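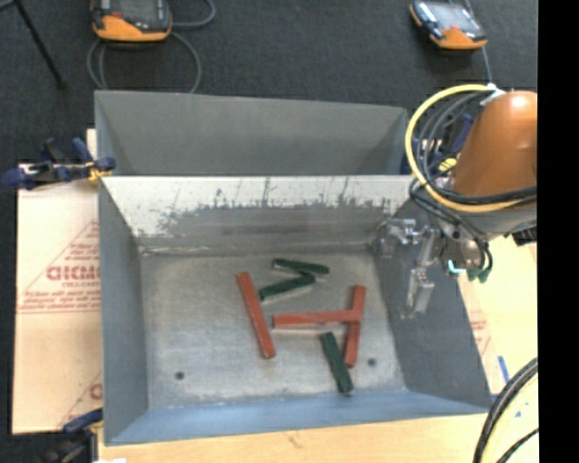
Section 5. Installing the Base Frame and Leveling the Cabinet

5.1 Before You Begin

This section covers the placement of the Trorkeo storage cabinet, the assembly of its base frame, and the leveling of the finished unit. It applies to the single-door and double-door models. Owners of the wall-mounted model should go to Section 7.

Read the whole section before opening the hardware packs. Two people are required for steps 6 through 9 of Section 5.3. The cabinet must remain empty until the wall anchors described in Section 5.5 have been fitted and checked.

The following tools are not supplied and should be at hand:

Phillips screwdriver, medium
Adjustable wrench
Spirit level, at least 12 inches long
Tape measure and pencil
Drill and masonry or wood bit, according to the wall

CAUTION: The edges of the base rails are not rounded. Wear work gloves when handling the rails and the rear panel.

5.2 Choosing a Location

Place the cabinet on a hard, flat floor against a solid wall. Concrete, tile and finished wood floors are suitable. Carpet and rubber matting compress under load and will cause the cabinet to lean over time. If the cabinet must stand on carpet, cut the carpet away beneath the four feet or set the feet on a rigid board that extends past the base on every side.

Keep the cabinet away from water heaters, floor drains and outside doors. Leave 5 inches of clear space on the hinge side so that the door can open fully.

Confirm that there are no pipes or wires in the wall where the anchors will be placed. If you are not certain, consult a licensed contractor before drilling.

Note: The combined weight of the cabinet and its contents must not exceed 700 pounds. Owners installing on an upper floor should check that the floor is able to carry this load.

5.3 Assembling the Base Frame

1. Lay the flattened carton on the floor as a work surface.

2. Place the front rail and the rear rail on the carton with their open sides facing up. The rear rail has a row of slots along one edge. The front rail does not.

3. Fit a side rail between them at each end. The tabs on the side rails enter the slots at the corners of the front and rear rails.

4. Insert one long bolt at each corner and tighten by hand only.

5. Measure the frame from corner to corner in both directions. The two measurements must match. If they do not, press gently on the longer diagonal until they do, then tighten all four bolts with the wrench.

6. Turn the frame over with the help of a second person and thread a leveling foot into each corner. Turn each foot in as far as it will go, then back it out two full turns.

7. Set the frame upright in its final location.

8. Lift the cabinet body onto the frame. Lower the rear edge first, so that the slots in the rear rail receive the lower lip of the rear panel.

9. Hold the body steady while the second person installs the short bolts through the cabinet floor. Do not release the cabinet until every bolt has been started.

CAUTION: Do not slide the cabinet across the floor once the feet are fitted. The feet may bend or break. Lift the cabinet to move it.

5.4 Leveling

1. Open the door and remove any loose shelves.

2. Place the spirit level on the cabinet floor, from side to side. Turn the front feet until the bubble is centered.

3. Turn the level so that it points from front to back. Adjust the rear feet.

4. Repeat steps 2 and 3. Adjusting one pair of feet will often disturb the other.

5. Close the door and look at the gap along its top edge. The gap should be even from end to end. If it is wider at the handle side, raise the front foot on that side by a quarter turn and look again.

6. Tighten the lock nut on each foot against the rail.

A door that swings open or closed without being touched shows that the cabinet is not level. Do not attempt to correct this by adjusting the hinges.

5.5 Securing to the Wall

WARNING: An unsecured cabinet can tip over and cause serious injury or death. The wall anchors are required in every installation.

1. Mark the wall through the two holes in the upper part of the rear panel.

2. Move the cabinet aside and drill at the marks. On framed walls, at least one mark must fall on a stud. Use the offset bracket if neither mark does so.

3. Return the cabinet to its place, install the anchors and tighten them until the rear panel touches the wall.

4. Check the level once more.

If baseboard trim holds the cabinet away from the wall, order spacer kit 452 from Hendricks parts supply. Do not leave a gap behind the anchors.

5.6 After Installation

Check the anchors and lock nuts one month after installation and once a year from then on. Load heavy items on the lowest shelf first. Replacement feet and bolts are available through the Domthorpe service desk; please have the model number from the inside of the door ready when you call.

Continue to Section 6, Shelves and Dividers.

Section revised Monday, August 24, 2026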